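Jolatden Tabletop Challenge

The Jolatden Tabletop Challenge is a student robotics competition in which teams program two-arm robots to handle ordinary household items. It is run by the Egilsson School of Engineering and is open to its undergraduates. The final takes place each April.

Format

Each team is assigned a work cell and a set of tableware, stationery and small containers. Seven tasks are scored, among them clearing a table, sorting items into a tray and moving a bowl without a spill. A run may be carried out under remote control or by a trained policy, and the two modes are ranked separately. The maximum score is 2000 points.
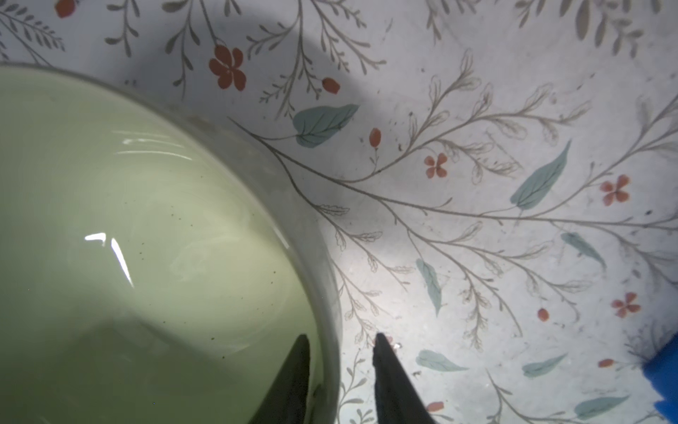
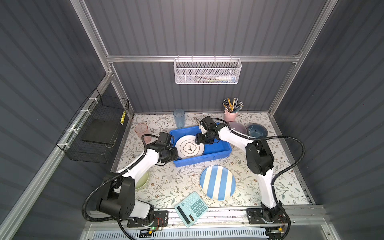 Views from a Jodivby class cell: gripper fingers at the rim of a glass bowl (first) and both arms at the blue tray (second).

Scoring

Points are deducted for dropped items, contact with the enclosure walls and operator resets. A team must reach 62 percent of the maximum to qualify for the final. Ties are decided by total run time.

Equipment

Work cells in the Jodivby class have two arms mounted on a front rail. The control software, Dremum, records joint positions and gripper commands during practice. Teams may replace the planning module but not the safety limits. Rules for the current season were published on September 5, 2023.

See also
Dremum (software)
Jodivby class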